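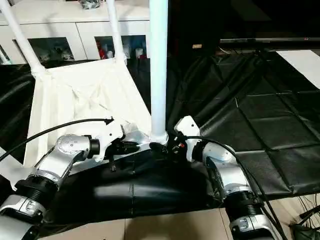
Long black padding, white upright pipe

Elach Long Bag for poles, pipes and other awkward stuff

I've been doing craft fairs for years, and I used to carry my booth poles in an old bed sheet tied up with string. Please don't do that! The Elach is the bag I switched to, and I liked it so much I talked Letix into letting me sell it in the shop.

It's a long, padded bag that opens all the way down one side, so you lay it flat, drop your poles in and zip it shut. No more standing in a parking lot trying to feed pipe into a narrow sleeve while it rains on your tablecloths. (Been there, at Brurnov, with Kanako Koyama holding an umbrella over the pottery and not over me.)

The padding goes all the way around and it's thicker at the two ends, where a dropped pole does most of its damage. I've had mine in and out of the van for 6 seasons. The zipper is still the first one, and the only thing I've replaced is the shoulder strap, which I shut in the van door.

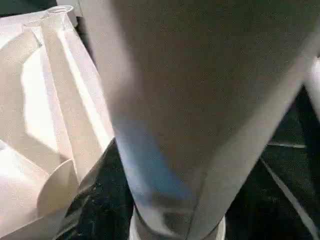 Inside there are 4 hook-and-loop ties to keep things from sliding around. Put the heaviest poles at the bottom and tie those down first. If your poles have a painted finish, wrap each one in a strip of flannel too — they'll still rub on each other on a long drive, padding or no padding.

The bag holds up to 40 pounds. Could you get more in there? Sure, but the handles are stitched for 40, and you're the one who has to carry it. Vitória Bastos runs a double booth and just bought two, one for uprights and one for crossbars, and I think she got that exactly right.

A few things people email me about. It sheds a light shower but it isn't waterproof, so dry your poles before you pack up or leave it unzipped overnight when you get home. Don't put it in the washing machine. A damp sponge and a little dish soap will take off grass and mud. And yes, it works for curtain rods and garden stakes!

Color: black
Closure: full-length zipper, two pulls
Load limit: 40 pounds
Spare strap: sold separately, ask for the Tymoshchuk strap

We only get these in twice a year, and the next batch is due in October. Send me a note if you'd like one put aside.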